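Lab 4 handout: comparing finger shapes on cloth

Read before the session. Bring your sheet from Lab 3.

We are testing two finger sets for the parallel gripper. The Stalon fingers are short with wide rubber pads. The Kurnetness fingers are long and tapered, with a slot near each tip. Both go on the same arm with the same controller, so leave the speed and force settings alone between sets.

The task is to take one garment out of a laundry basket and let go of it clear of the rim. Each pair does 20 tries per set. Judge the approach from the wrist camera view only.
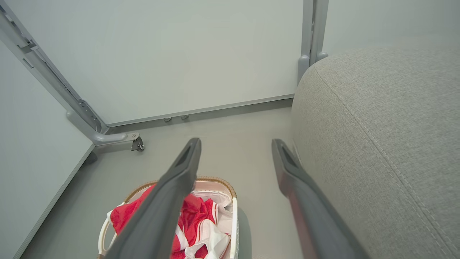

Daithí Fahy asked whether a slim tip just pinches one layer and lets the rest drag. It can, and he should write that down as a partial grasp. A full grasp means the whole garment leaves the basket.

Common faults in June were closing too high above the pile and catching the rim on the way out. If a finger touches the rim, stop, back off and log the try as failed – do not restart the count.

Record for each try: finger set, garment, grasp (full, partial, none), rim contact.

Sheets go to Beverley Mahuika by 16 July 2026. Late sheets lose marks. Reading: Prillov notes, pages 26 to 34.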